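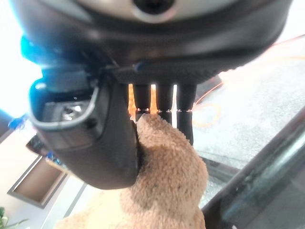 Rear wheel bearing on the wagon, second attempt

May, by Arvo Harju

The noise started as a low hum at highway speed and moved up a little in pitch over the winter. I replaced the tires first, which fixed nothing. The hum changed when I steered gently left and stayed constant when I lifted off the gas, so I stopped suspecting the differential and put the car on stands.

With the rear wheels off the ground and the transmission in neutral, I spun each wheel by hand and held the coil spring with the other hand. The left spring was quiet. The right one had a fine, gritty buzz in it. There was no play at twelve and six o'clock on either side, so a shake test alone would have passed both bearings.

The wagon uses a bolt-on hub unit at the back. Four bolts come in from behind the knuckle, and the axle shaft passes through the center on a splined fit. On paper the job is simple. My first attempt, in the fall, ended when the axle nut would not move with the breaker bar I had. I put the wheel back on and drove it as it was, which I don't recommend.

Removal

This time I broke the axle nut loose with the wheel on the ground and the center cap out. Kaisu Kokkonen lent me a longer bar. The nut let go with one loud crack and then turned easily. I lifted the car, took off the wheel, and removed the caliper bracket and rotor. The caliper went up on a wire hook so it would not hang by the hose.

The wheel speed sensor is held by a single small bolt and had rusted into its bore. Pulling on it would have snapped the plastic body. I soaked it in penetrating oil overnight and turned it back and forth a few degrees with wide pliers until it came free. If yours won't turn, unplug it at the connector inside the body and leave it in place until the hub is out.

Three of the hub bolts came out with a normal socket. The fourth sits behind the lower control arm, and there is no straight path to it. I used a short swivel and a 6-inch extension. A box wrench will also reach, but you get very little swing for each turn.

The hub itself was stuck in the knuckle by corrosion. I threaded two of the old bolts back in partway and struck their heads in turn, a few blows each side. Don't use the new bolts for this. The hub moved evenly and dropped out after 11 minutes of hammering. The axle splines were dry and pushed back without a puller.

Fitting the new unit

I cleaned the bore with a wire brush until the metal was bright and wiped a thin film of anti-seize on the outer face only. None should go near the sensor. The parts counter at Trelton had two units in stock, and I took the more expensive one, which came with a new axle nut. Check the height of the flange against the old part before you install anything. A small difference there moves the rotor out of line with the caliper bracket.

Torque the four bolts in a cross pattern, then the axle nut with the wheel back on the ground. Use the numbers in the service manual for your exact model year, as the nut spec changed during the production run. Stake the nut if it is the staked type.

Result

The hum is gone at all speeds. The odometer read 3,442 miles past the tire change when I finished, so those tires have worn evenly for nothing and I will keep them.

Cutting the old bearing open showed pitting on the inner race, spread over a short arc, and grease that had gone brown. The seal lip on the inboard side was torn. I don't know what tore it.

The left side is original and still quiet. I have ordered a second unit anyway and it is on the shelf.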